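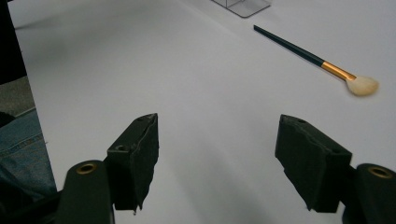

Every few months somebody sends me a video of a robot folding a towel, and asks whether I've changed my mind. I haven't, but I've had to get more careful about what my mind is.

My complaint used to be that the videos were faked. Some were, in the sense that a person in the next room was driving the arms and the caption left this out. These days the captions are better. The small print says "teleoperated" or "autonomous, sped up," and you can argue about the rest. So the complaint has moved. What bothers me now is the story that sits under all of it, which goes like this: people know how to do things with their hands, robots don't, so have the people do the things many times while a machine records them, and the knowledge will pass across.

I spent part of February helping with exactly that. Wostitard, a small outfit that gathers demonstrations for other companies, was paying by the session, and I had the time. They had two ways of working. One was remote control: you sat at a station and moved a pair of handles, and the arms across the room copied you a beat late. The other was a hand-held gripper with a camera on it. You squeezed it, the fingers closed, and everything the camera saw went into a file. There was no robot at all in that second room. There were tables, and people in jeans picking things up.

The job I did most was makeup brushes. Pick up the brush, put it in the holder, open the fingers, back away. Then lay the brush down somewhere else and do it again. A session was 200 of these.

Anybody who has picked up a makeup brush will tell you there's nothing to it. Try it with two padded fingers, though, and you find out how much your own hand was doing. The handle is thin and slick and narrows to a point at one end. The bristle end is fat and soft and gives when you squeeze it. Grab it too far toward the tip and the heavy end swings down. Grab it by the bristles and you've got hold of something that is mostly air. I learned to go for the metal collar, and so did everyone else in the room, without being told.

The people who believe in this stuff would say that's the whole point. We all found the collar, the data is full of the collar, and the robot will go for the collar. I think that's probably true. I also think it's a much smaller thing than it sounds.

Here is what the recording doesn't have in it. With the gripper I was using, it doesn't have what I felt. It has what the camera saw and how far apart the fingers were. When a brush started to turn in the pads, I knew it through the handle before I could see anything, and I squeezed a little harder. In the file there's a squeeze with no cause. A program trained on that file has to guess at a reason, and it'll come up with something: the light, the angle, how far along we were. Some groups add touch sensors to their fingers, and good for them. The ones I've used were plain pads, and the plain pads are cheap, and cheap is what you want if you're going to hand out a lot of them.

It doesn't have my second thoughts, either. I'd reach in from one side, see that I was going to knock the holder, and come around. The file shows a person wandering. At Wostitard we were told to avoid this. "Clean" was the word on the wall. If you fumbled, you pressed a button and the attempt was thrown away. So the robot gets shown a world in which brushes are picked up correctly the first time by someone who already knew how it would go. Then it's sent out to work among brushes that roll.

I asked about that more than once. The answer I got was that recovery data would be collected in a later phase. Maybe it was. I do know other places treat mistakes differently and record the fumble and the fix on purpose, which seems right to me. But it costs more. You can't easily order up an honest mistake. I tried, on one afternoon when they let us, and what I made were fake ones — I'd let the brush slip in the way I imagined a brush would slip, and then rescue it in a way I'd already planned.

There's an old argument about skill that fits here. I own a bookbinding manual from 1854, bought for the plates, and it's very good on what to have on the bench and nearly useless on what to do with it. "Draw the leather over with an even pressure." How even? How much? The author clearly knew. He couldn't get it onto the page, so he fell back on telling the reader to stand next to a binder for a few years. Demonstration was supposed to be the answer to the limits of the page, and between people it mostly is. But an apprentice standing at the bench is doing a lot besides watching. She's asking questions, getting her knuckles in the way, ruining leather and being told off about it. Take away all of that and keep only the view from the master's wrist, and I'm not sure what you've kept should still be called teaching.

The remote control room had its own trouble, and I'll be fair and say it was the opposite kind. With the arms I could only do what the arms could do, so at least the file was true to the machine. But I was a clumsy version of myself. The beat of delay made me slow, so I learned to be slow. I moved, waited, looked, moved again. Watching it played back, I thought it looked cautious and intelligent, and I've since seen people praise that same stop-and-go motion in finished robots as if the thing were thinking. In my case it was waiting for the lag. I'd love to know how much of what we admire in these machines is somebody's bad connection, faithfully copied.

A friend who buys such systems for a packing firm told me I was missing the point. Her firm had looked at two products, Anton and one from Bansal. Both were sold on the promise that your own workers could show the robot a job in a morning. She said she didn't care whether the robot understood brushes. She cared whether it could put a brush in a box. That's a fair thing for a buyer to care about, and I don't have a good answer to it, other than to ask what happened after the morning. They'd shown it 25 demonstrations, she said, as the salesman suggested. It worked in the meeting. Then they turned on the other bank of lights and had to show it again. Then the supplier changed the tray. I asked who did all this showing, and it was the person who used to pack the brushes, who now packed fewer and showed more.

I don't want to make too much of one firm. Lights and trays can be fixed with more data, and I expect they will be. This is the strongest thing to be said for the other side: the amount matters, and at some amount the odd habits of one tired person in February wash out against everyone else's. I've seen results that I would have bet against. I lost a dinner over a zipper.

Still, look at what's being asked for each time it falls short. More hands, more tables, more brushes in more kitchens. Mistska, one of the companies that bought from Wostitard while I was there, had a slogan about teaching a task once. I must have taught them that task more times than I've tied my shoes this year. If once were enough, they wouldn't have been renting the room.

And the people in the room don't show up much in the story as it gets told. We're described as a source, like a well. But there was real skill in that work, and it wasn't the skill being recorded. Good demonstrators knew how to lay out a brush so it didn't look laid out. They could keep the camera pointed at the thing that mattered while their wrist did something else. They could tell from the feel of the grip when the tape on the pads was getting too ragged to trust. The woman at the next table could do a whole session without one attempt thrown away, and she was paid what I was paid. When she left, the data got worse for a while, and there was a meeting about the cameras.

What would change my mind? I've tried to write it down, so I can't keep moving it. I'd like to see a robot shown a job by people who were then sent home, and left with it through a change of lights, a change of supplier and a bad week, with every call for help counted and printed next to the success rate. I'd like the number of demonstrations given up front, with the thrown-away ones included. And I'd like to hear who gave them and for how long. None of this is hard to report. Most of it is sitting in the files already, since every attempt is stamped with a time and a station.

I've read a good many announcements this past year looking for those numbers, and found them, all together, in 2. Both were from university labs with nothing to sell, and both robots were worse than the ones in the videos. I trusted them a good deal more. If there's a third, please send it to me instead of the towel.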